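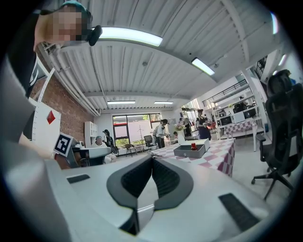 The Prarkel Bench Hand is a two-jaw handling station for small-parts packing, sold to shops that have a table, a wall outlet and at least one person tired of putting things in trays. It lifts, turns and sets down, and it will do so through lunch without asking what you're having. The jaws close in a deep V with fine black ribbing on the inner faces, so a round part settles toward the middle of the notch. We tried smooth jaws first. The floor at Fullstead still finds the bearings.

What it changes for your people

Less than the brochure for our last model claimed, and we have thrown that brochure out. At the Vurnudthorpe plant, where Ailbhe Fitzgerald runs second shift, the tray-filling job went to the Bench Hand in April. The two packers who used to do it now do inspection and changeovers, and both got a pay grade out of it. They also got a machine to talk to, and Ailbhe reports that they talk to it mostly in short words.

Expect a slow first week. Someone has to show the station each new part by hand, and the best teacher is whoever packed that part before - usually the person least thrilled to be asked. Pay them for the time. Joaquim Sequeira, who does our installs, won't leave a site until the operators can stop, clear and restart the station without calling him. He likes his evenings.

What it won't do

It won't untangle springs. It won't notice that the labels are last year's. It has no opinion about the radio.

Details

Part weight: up to 1,210 grams
Rate: nearly 3,000 picks per shift, fewer with awkward parts
Station weight: 41 kg, so bring a friend
Spare jaw set: $1,250
Controller: Aitken, mounted under the bench
Power: standard wall outlet

Jaws are a wear item and the warranty doesn't cover them. It doesn't cover coffee either, whatever you may have heard from Fullstead.

Ordering

Send us three sample parts and a tray. We'll pack them, return them and tell you if the job suits the machine. Prices and terms on this page were last revised Oct 12, 2020.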